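Perari Keys and Small Items: data card and README

Maintained by Rajitha Saha and Shahzad Sethi, Nedum
Status: in use, labels still being revised
Last label pass: April

What is in the set

Perari covers the handling and putting away of small household items on a tabletop. The first release has 47 recordings in 6 item groups: keys, cards, coins, cables, stationery and sewing notions. Each recording is stored in its own folder with the frames, a label file and a plain text note written by the person who set out the items.

The keys group is the largest and has the most label disputes, so most of this card is about it.

A bunch of keys is labeled as one item as long as its parts are joined. Tags, fobs, rings and straps are listed as parts of the bunch and do not get an item number. A key that has come off its ring gets a number of its own from the first frame in which a gap is visible.

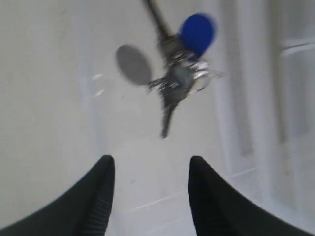 Keys group. Bunch with a blue plastic fob and a gray oval tag; parts blurred by motion.

Part labels for keys

key_blade: the long part of a key, one label per blade that can be told apart.
key_head: the part held when turning. Leave out if heads overlap and no outline can be followed.
ring: any closed metal loop. A tangle of rings gets a single ring label with the flag "group".
fob: solid attachment, any shape. Record the color.
tag: flat attachment. Record color and shape. Do not guess at writing.
unknown_long: a long dark part that could be a blade or a strap.

Blur is scored from 0 to 3 for the whole bunch. At score 2 or higher, annotators mark the fob and tag first and use them to place the remaining parts. Silver parts smear into each other at that score and the outlines should be treated as approximate. Color labels have held up better than shape labels in every check so far.

Surface and storage

Surface labels are kept short. The values are pale, dark, wood and patterned. "Pale" includes white, cream and light beige, which annotators could not separate reliably under changing light. Faint streaks or blotches on a surface are not labeled as items.

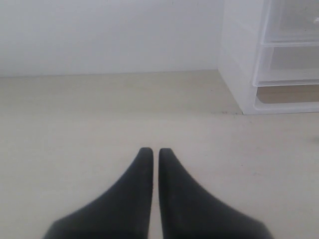 Storage furniture is labeled by type only (drawer_unit, shelf, box, tray). A unit that is partly outside the view is still labeled, with the flag "partial". Contents are labeled only when they can be identified by outline. A shape behind translucent plastic does not qualify, even when the folder note says what was put there.

Walls are labeled once per recording and ignored after that.

Agreement

Shahzad relabeled 100 frames from the keys group without looking at the first pass. Fob and tag labels matched in nearly all of them. There were 14 frames with a mismatch on key_blade, mostly blade against unknown_long. These have been left as they were, with both labels stored under "alt".

Known problems

The Itden export drops the "partial" flag. Use the Boström export if you need it.
Coins are underrepresented.
Folder notes vary in length and some use older item names. The file names_old.txt maps them to the current ones.

Send corrections to Rajitha with the folder name and frame number. Label changes are merged at the next pass.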